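ホーム　お知らせ　現場から　バックナンバー　お問い合わせ

現場から　左グリッパの開閉値が途切れた件

7月にPravsteadの作業室で、手持ちグリッパの左側の開閉値が記録中に途切れる不具合が出ました。けが人はなく、物の破損もありません。ただ、発見が遅れたため記録の一部が使えなくなりました。同じ構成の機材をZasbergの部屋でも使っているので、経過と当面の扱いを載せておきます。

対象の作業は、袋を両手のグリッパでつかみ、容器に入れたり出したりするものです。作業者は左右に1台ずつグリッパを持ち、指の開き具合と手先の位置が同時に記録されます。硬い箱と違って袋は形が変わるので、指がどこまで閉じたかの値がないと、後で動作を再現するときに使えません。

最初に気づいたのは記録の確認をしていたTelmo Solerです。映像では左の指が閉じていくのに、数値のほうは開いたまま動かない箇所がありました。止まっている時間は短いもので1秒に満たず、長いものでは袋を持ち上げてから放すまでずっと同じ値でした。右側に異常はありません。収録ソフトは信号が途切れると直前の値をそのまま書き続ける設定になっていて、画面には警告が出ませんでした。作業者が手元で気づくのは難しかったと思います。

その回の収録154本をすべて見直し、左の値が止まっていた13本を除外しました。残りは左右とも問題がなく、そのまま使います。除外した分は番号を残し、理由の欄に「左開閉値停止」と書いてあります。ファイルは消していません。

原因はグリッパ側のコネクタの緩みでした。手首を内側へひねった姿勢でケーブルが引かれると接触が切れ、手首を戻すとまたつながります。机の上に置いて点検したときには何度やっても再現せず、午後いっぱいかかりました。結局、作業者と同じように持って手首を回しながら値を見ていて見つかりました。指の部品や軸のがたも疑って外してみましたが、そちらに異常はありませんでした。
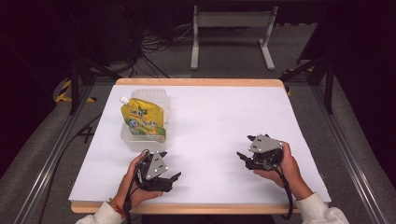
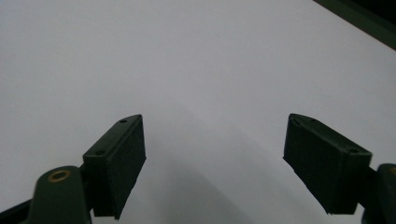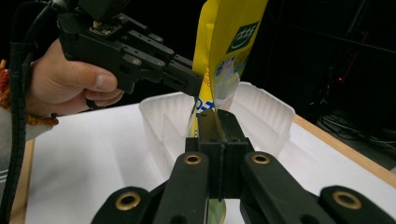 Valeriano Pastorからは、この件はコネクタだけの問題として片づけないほうがよい、という意見が届いています。Zasbergでも以前に似た緩みがあり、そのときは締め直して終わりにしたそうです。値が途切れたのに直前の数字が書かれ続けるのでは、次に別の場所が緩んでも同じことになる。欠けたところは欠けたまま残し、収録を止めるようにしてほしい、とのことでした。また、もしこの値でロボットの腕をそのまま動かしていたら、袋をつかんでいるのに指は開いているものとして次の動作に入ったはずで、記録だけの段階で見つかったのは運がよかった、とも書いています。

この指摘を受けて、収録ソフトの設定を変えました。左右どちらかの開閉値が届かなくなると、ブザーが鳴って収録が止まります。途中まで撮れた分は保存されますが、自動で「要確認」の印が付きます。ブザーの音は少し大きめです。Herreroの部屋では隣の作業に響くという声があったので、音量を下げられるようにするかどうか検討しています。画面表示だけに切り替えることは、今のところ認めていません。

ケーブルについては、コネクタの根元に抜け止めを付け、手首の動きで引かれない長さの余裕を取りました。余裕を取りすぎると今度は机の縁に掛かるので、固定する位置は根元から115ミリとしています。抜け止めの部品はPravsteadに予備が8個あります。Zasbergへは次の便で送ります。

当面、収録を始める前に次の確認をお願いします。

・左右のグリッパを持ち、何もつかまずに指を全開から全閉まで動かす。画面の値が最後まで付いてくること。
・手首を内側と外側へ回しながら、同じ開閉を繰り返す。
・ケーブルの固定位置がずれていないこと。ずれていたら収録せず連絡する。
・値が一度でも止まったら、その後に直ったように見えても使用を中止する。

最後の項目は特に守ってください。今回の不具合は姿勢が変わると消えるため、差し直しただけで作業に戻ると、同じことがまた起きます。コネクタを自分で開けて直す必要はありません。電源を入れたまま抜き差しするのも避けてください。

過去の記録については、Cisauで収録した分も含めて、値が長く変化しない箇所を拾い出す作業を進めています。袋を持ったまま静止している場面では値が変わらないのが正常なので、拾い出した箇所は結局、人が映像を見て判断することになります。時間がかかっており、終わった分から一覧に載せます。一覧にまだない記録を使う予定がある場合は、先にTelmo Solerへ番号を知らせてください。そちらを優先して確認します。

ホーム　前の記事　次の記事　バックナンバー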